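The Banana Rules

I have spent a fair bit of this spring reading rule books for robots, and I'd like my May back, please. Most of them are about not getting your arm crushed. Fair enough! But the one I keep telling people about is four pages long, has a coffee ring on the cover, and deals mainly with how you should behave when you ask a machine to put some fruit in a basket.

It was written by Glória Vilela, who runs the test bench at Meltow, up the hill from the old Huria dye works. I'd rung her expecting to talk about safety fences. She wanted to talk about honesty, and whether "it can pick up a banana" means anything at all if you don't say which banana, on what table, in what light, and how many goes it had.

"People film the good one," she told me. "I've done it. You've got a whole afternoon of rubbish and then one lovely go, and guess which one your boss sees."

So rule one at Meltow is that every go counts. You say beforehand how many you'll do (500 is the house number for a new task) and you write all of them down, including the ones where the arm wanders off and does nothing useful. No quiet restarts. If someone nudges the table, that gets a line in the log too.

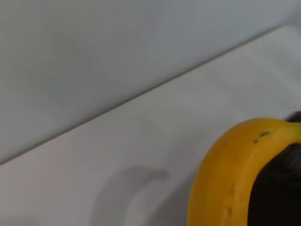
Freckles and all: the peel from the wrist camera's point of view.

Rule two is about the things themselves, and it's where I started to enjoy myself. You use real shopping. Plastic fruit is allowed for practice but can't go in the results, as it never bruises, never goes speckly and is the same shape every time you buy it. The fruit gets swapped when the log says so, and whoever is on shift notes down how ripe it is. There's a chart for this, stuck up by the kettle, and I'm told it has caused words.

Then there's the basket. I'd have guessed a basket was the easy bit, being large and not going anywhere, but Glória pulled a face when I said so. A woven rim gives a gripper something to catch on, and a dark weave on a pale table throws the sort of soft shadow that can muddle a camera. Her rule says you have to shift the basket between goes, and turn it as well, using positions drawn up before you start. Leave it in one spot all day and all you've tested is the spot.

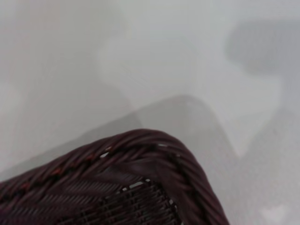

The corner of the basket, close up. Rule three lives here.

Rule three, by the way, is the one about touching. If the arm knocks the rim, it's written down as a knock even if the fruit lands where it should. I thought that was a bit mean. Glória pointed out that in somebody's kitchen the rim might be a glass bowl, or a hand, and I went quiet and ate my biscuit.

Does anyone else do it this way? A few do. Lungu, a small outfit that makes sorting arms for packing sheds, took the four pages more or less whole and added a fifth about onions. The people behind the Dretitz trials keep a log of 1818 goes, and they were kind enough to let me scroll through it. Of those, 977 are marked as clean. It's a bit over half, and I can't tell you how refreshing I found it to see a number like that written down by the people who built the thing.
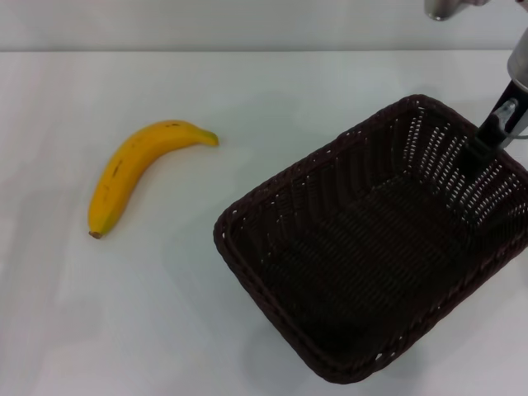

Fruit on the left, basket on the right, gripper over at the far side.

My favourite rule is the last one, and it's about stopping. You agree in advance what "done" looks like. For this job it's the banana inside the basket, the gripper open and clear of the rim, and the arm still. Until you've got all of that, the go isn't finished, and you don't get to call it early with the fruit balanced on the edge because it's nearly lunch. (I would absolutely call it early.)

There's also a line in small type saying that whoever runs the test can't be the one who marks it. At Meltow they swap desks for that part. Glória marks on Dretitz's behalf now and then, and they return the favour, and I gather the notes that go back and forth are polite but firm.

She's taking comments on the next version until 11 Jun 2021, and wants to hear from anyone who handles soft fruit for a living. I've sent mine in already. It was about pears.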